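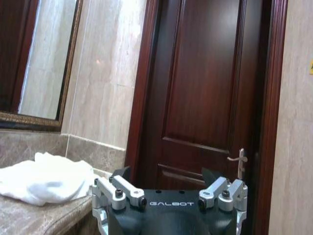 Towels and the Bathroom: Your Questions

Welcome, and thank you for staying with us at Hollis. These are the things guests write to me about most often, and since the bathroom seems to bring in more mail than the rest of the apartment put together, I've given it a page all to itself. Please do have a look before you arrive, and if your question isn't covered, I'm always glad to hear from you.

Can I leave my used towel on the countertop?

Of course you can, and plenty of people do! A towel left in a heap on the stone for an hour won't bother anyone. Overnight is another matter, as a bunched-up towel stays damp in the middle and starts to smell like a gym bag by morning, so I'd ask you to shake it out and hang it up before bed if you can remember.

How often do you change the towels?

Every 2 nights on a longer stay, and always between guests. If you've been to the pool, or you have little ones with you (who can get through a stack of towels in one afternoon, as I know from my own), just send a message and we'll bring more up. There's no charge for that.

Why are they all white?

Mostly so they can be washed good and hot without fading. I did try a very handsome navy set from Givix a few years back, and it left blue fluff on everybody, including my mother-in-law. We went back to white terry the same week and I haven't been tempted since.

How would you like them folded?

Any way you please, really, but people do ask! I fold in half the long way, then in half again, and drape the towel over with the fold at the top so both sides can hang down and get some air. It doesn't have to be even. A thick towel never hangs quite straight anyway, and one side always ends up longer than the other.
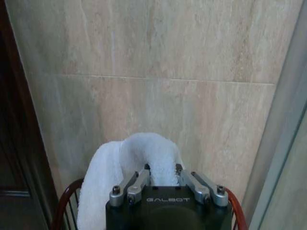 Is there anything I should know about cleaning the tiles and stone?

Only that I'd rather you left it to us. If you do want to wipe something up, warm water and a soft cloth will take care of nearly everything. Please keep vinegar, lemon cleaners and anything gritty well away from the countertop. The wall tiles have a lot of cream and tan streaks running through them, and every so often a kind guest spends half an hour scrubbing at what is just the pattern.

What about makeup and hair dye?

Makeup happens, and I won't say a word about it, though I keep a pile of old washcloths for the purpose and would love for you to use those. Hair dye I do have to ask you not to use in the bathroom. A replacement bath towel is added to your bill at $100 for the set, and I hate sending that bill as much as you'd hate getting it.

Should I keep the bathroom door open or closed?

Open after a shower, please, for as long as you can stand it. The door is real wood and it likes dry air, and so do the towels.

Who do I contact if something is missing?

Message me, Jerome Soriano, through the Codell booking page, or dial 3022 from the phone in the hall. Evenings are fine.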